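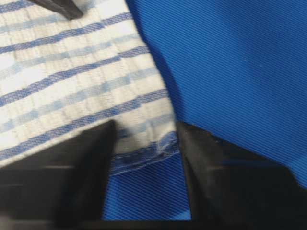

Can a home-built gripper pick up a towel from a flat surface?

A two-finger gripper can do it if the fingertips are thin enough to get under the hem and the motor is allowed to squeeze gently. Thick rubber tips tend to push the cloth along in front of them.

Altano Finger Kit, on a home-built arm
Last updated: February

I bought the Altano at my own expense, £57 with postage, after a winter of trying to print fingers that were straight. Mine came out like bananas. The kit gives you two black fingers, a crossbar to carry them, a small motor with its driver board, and a bag of 16 screws in two lengths that look the same until you have put the long ones in the short holes.

It went on the end of a Doner arm, which I built last year from the plans and would describe as mostly level. The Doner's wrist plate and the Altano's crossbar are both sold as standard. They are different standards. I drilled two new holes on the pillar drill at the Durkton workshop, where the good drill bits live in a tin marked BAD, and it has been solid since.

Assembly took me an evening. The leaflet says 23 minutes, and I'd like to meet whoever managed it. Step four shows the left finger going on upside down. If you follow it faithfully the gripper closes like a pair of scissors with a grudge, so look at the drawing on the back page, which is correct. The motor cable is also short. You can route it neatly or you can turn the wrist, and I chose to turn the wrist.

Plenty of reviews test these things on a foam cube. Any fool can pick up a foam cube. I want the arm to fold laundry, an ambition my family has stopped asking after, so my test piece is a white towel with blue stripes, laid out over blue cloth.

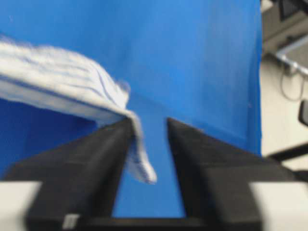
Mahfuz Siriwardena
Workshop tools reviewer

The pointed tips are the best part of the design. They taper enough to go in at a hem, and once they have a fold between them they will usually keep hold while the arm lifts. Going for the middle of a towel works less well. The tips slide over the top, the cloth wrinkles politely, and you end up with a pinch of air. I now aim for an edge every time and leave the middle to people with hands.

Grip force is set by a number from 0 to 1000 in the software. Anything low drops the towel, anything high makes the motor whine like a dog outside a butcher's, and the useful part of the range is smaller than I'd like. Write your number down. The board forgets it when you switch off.

I tried the Peñalver kit on the same arm. It has softer tips and a far better leaflet, and it is kinder to anything round. On cloth it was hopeless: the tips are too fat to get under anything, and it herded the towel across the bench with great confidence.

Complaints about the Altano, then. The matt finish marks if you so much as frown at it. There are no spare screws. The fingers flex slightly at full force, though you shouldn't be up there anyway, and the driver board has a bright green light that can't be turned off and shines straight at you if you sit to the left.

I'm keeping it. If you want to pick up fabric and own a drill, buy the Altano. If you want to pick up eggs, get the Peñalver, and some spare eggs.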